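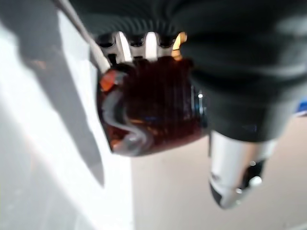

Dark green fabric, white plastic teeth.

February 16, 2023

Every preseason somebody discovers a number, and this year the number is 35. As in, Strickland have decided that 35 overs of spin per practice match is the way to win our league, and I have now heard it repeated by people who couldn't tell you which end Birdie Zamora bowls from.

I'll lay out my problem with it. The claim comes from last season, when Strickland's spinners took most of the wickets in the second half and the team climbed from the bottom to the middle. Fine. But look at where those games were played. Five of their last seven were on the artificial strip at Trornura, where the ball has gripped and bounced ever since the new matting went down in September. I could get turn there, and I bowl medium pace with a bad shoulder.

Take those games out and you're left with two. In one of them Bruledano were all out for 124, which gets quoted a lot. What doesn't get quoted is that three of those were run outs, and that Ilona Medve was missing from their top order. She has been the difference in that side for as long as I've been watching it. Beating Bruledano without her is nice but I wouldn't build a winter on it.

Birdie is a good bowler. I want to be clear on that before I get the emails. She's accurate, she's patient, and she doesn't mind being hit. What I doubt is that there are two more like her in the squad. Shoshana Villanueva has been moved from seam to off spin, apparently because she has "the hands for it," and from what I saw at the indoor nets she bowls one good ball an over and a couple that sit up and ask to be hit. Maybe that gets better by opening day. People have been saying "by opening day" about a lot of things at that club.

Then there is the Sanum ground, where they have four fixtures. Have the spin people been to Sanum? It's low, it's slow, the boundary on the road side is tiny, and Mei Nguyen-Tran plays her home games there and sweeps everything. I mean everything. She swept a yorker once. Her brother Cletus does the scoring and told me he keeps a separate page for where her runs go, and that nearly all of them are square or behind on the leg side. So the plan is to send her slow bowling with a short boundary on that side. OK.

What I would do, and I know I'm not the coach, is keep Shoshana on seam, give Birdie her full spell in every match, and find out whether anybody can bowl the last five overs without falling apart. That was the real trouble last year — go and look at the totals they let get away. Sixty off the last five against a team batting its number nine! Spin didn't cause that and more spin won't fix it.

I'll be at the first practice match at Trornura, where I fully expect the ball to turn sideways and everyone to tell me I was wrong. Ask me again after Sanum.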